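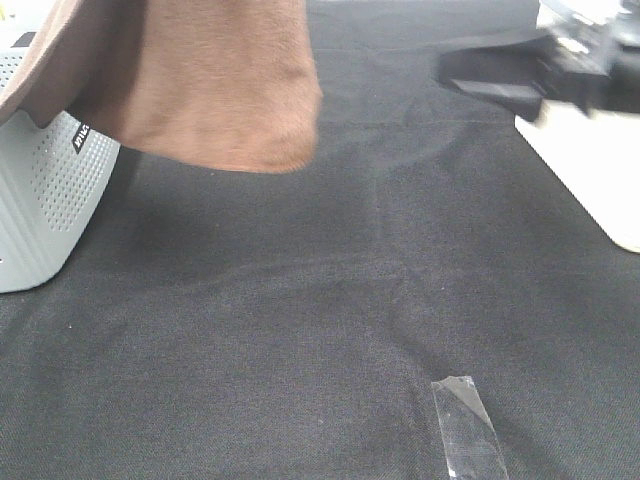

Brown towels and lint, how do you all cope?

sumaiya_s
September 10, 2018
I bought a set of brown towels from Sondden in March (so soft, I love them!) and they shed on everything dark I own. My charcoal table cover looks like a cat lives on it. I've been going at it with plain clear packing tape and it works okay, but I'm getting through a roll a month. Any better ideas?

foulkes_fan
Half a cup of white vinegar in the rinse and no fabric softener, ever. Mine quit shedding after 7 washes.

Tuckerbee
Vinegar did zip for mine. A hot dryer and cleaning the lint screen halfway through is what did it. And don't fold them on dark fabric, lol. Use the bed.

foulkes_fan
Hot dryer ruins the loops, sorry. I've had the same towels going on ten years with low heat.

Tuckerbee
Well mine are fluffy and lint free so we'll have to disagree!

ingate245
Tape leaves gunk on woven stuff if you forget a piece overnight, ask me how I know. Damp rubber glove, wipe in one direction, done.

sumaiya_s
Ooh, I have gloves under the sink. Trying that tonight, then vinegar on the next load. Sumaiya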